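Berville Fixture Terms

A word list for bathroom and kitchen fixtures, put together for people who write or translate product pages. Version 2, released October 9, 2020.

What is in it

The list has 300 terms in English, each with a short definition, a part of speech and the room it belongs to. Polish and Spanish equivalents are given for 100 of them. Spanish was done by Macarena Prieto, and the Polish column started from the Witkowska glossary, used with permission.

Compound terms are entered under the main noun, so "deck-mounted faucet" is found under "faucet". Finishes such as matte black and chrome have their own entries.
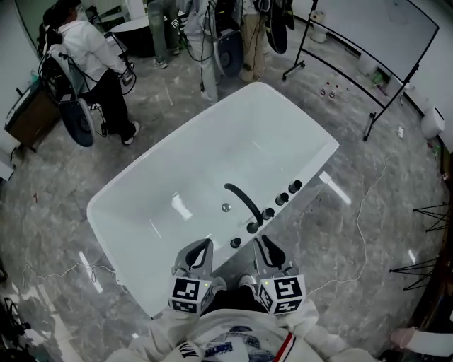
Files

terms.csv: one row per term, UTF-8, comma separated
sources.txt: where each definition came from
changes.txt: edits between versions

Changes from version 1

25 duplicate entries were merged. "Tap" is now a variant of "faucet" and no longer has its own row. The empty "region" column was dropped.

Known problems

Definitions for shower valves are uneven and some repeat each other. Plural forms are missing for most Polish terms. Drain parts have not been checked against the Govmont list yet.

License and contact

Free to use and change with credit to the Driso word list group. Send corrections to Percy Salazar, with the term and the row number.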